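Speaker notes: The Breakfast End of the Counter
Clovance Home Talks, Butby Library, May 24, 2019

Slides are numbered in the bottom corner. Bits in brackets are for me and not for reading out.

OPENING (no slide yet)

Good evening, and thank you for giving up your Friday to come and talk about worktops! I mean it, I could talk about worktops all night, and the library has only given us the room until nine.

Quick show of hands. Who made toast this morning? Who had to move something to make it? (Wait. Let people laugh. Ask one or two what they moved. At Wakside it was a birthday cake, a cat basket and a printer.)

That second question is the whole talk. The counter is the hardest working surface in the house and most of us have never once sat down and thought about how ours is laid out. We put the kettle where the socket was and everything else crowded in after it. I did exactly the same for years. Mine had 900 millimetres of clear space on the day we moved in and I managed to fill every bit of it by June.

SLIDE 1

I love a marble counter, and I love this one for its left-hand end. Toaster oven and toaster together, board in the middle, dry things along the tiles. Whoever stands at that board can turn to the toast without taking a step.

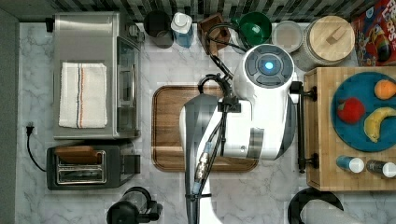 Slide 1. Toast at the left, board in the middle.

Points to make while it's up:

Heat with heat. The two hot appliances are neighbours. If you have a toaster on one side of the sink and a little oven on the other, you have crumbs in two places and two cords to wipe round. Bring them together and you have one hot corner, and everyone in the house learns where it is, children included.

Leave the board out. People argue with me about this one every single time and I enjoy it enormously. Yes, it takes up room. But a board that lives in a cupboard behind the baking trays is a board you don't use, and then you're slicing a bagel on a plate.

The back row. Canisters, knife block, a box of cereal over at the right. Knives within reach of the board, please, and breakfast cereal near the bowls if you can manage it. (Someone will ask about keeping knives in a drawer. Drawer is fine with a proper insert.)

The towel. There's a folded one on top of the toaster oven. Now, I do this too, and it is a very handy place for a towel right up until the oven goes on. So, a hook! A hook on the side of a cupboard costs next to nothing. If you take one thing home tonight, take the hook.

(Pause for questions here if the room is chatty. If it's quiet, carry on to the Semwal trays.)

THE TRAY TEST (pass the trays round)

These are the Semwal trays, the shallow ones, 3 of them going round now. Put everything you touch before nine in the morning on one tray. Then put everything else on the counter on the other two. Do it at home this weekend — it takes ten minutes and it is oddly thrilling.

What you'll find is that the morning tray is small. Bread, butter, mug, spoon, fruit. The other trays are where the surprises are. I found a bicycle lamp on mine, and a jar of cloves that had moved house with us twice.

Once you've got the morning tray sorted, that tray is your breakfast end. Give it the best bit of counter you have. The rest can go further along, or higher up, or to your sister's.

SLIDE 2
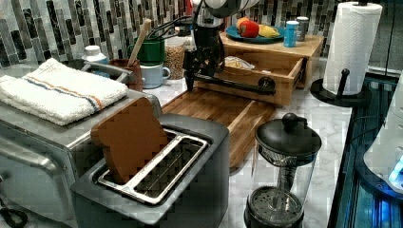

Reading time: 3 minutes

Let people look for a moment, there's plenty to enjoy. Same counter, and this time I want them looking towards the right.

The plate of fruit is my favourite thing in the whole talk. A red pepper, a banana and an orange on a teal plate, lifted up on a wooden organiser with a drawer. Fruit at that height gets eaten! Put it in a deep bowl on the floor of the larder and you'll be making banana bread every Sunday whether you like it or not.

The drawer underneath is open and there's a crinkled plastic bag in it. Every kitchen needs one small drawer for that sort of thing. Bags, ties, pegs, the lot. Keep it to one.

Mugs stacked, green on light blue. Two high is my limit. Next to them, a clear jar, and I think it's lentils or some kind of grain (ask the room, they always have opinions). Clear jars for anything you'd otherwise buy twice.

French press and kitchen roll are over on the right. I'd want my coffee things beside the mugs, personally, and I'd swap the press with the jar. Ask who agrees. Usually splits the room.

LAST BIT

Homework sheet is on the chair by the door. Draw your counter, mark the sockets, mark where you stand when you butter toast. Bring it to the June session and we'll pin them all up and go round with a cup of tea.

(Collect the trays. Count them back in.)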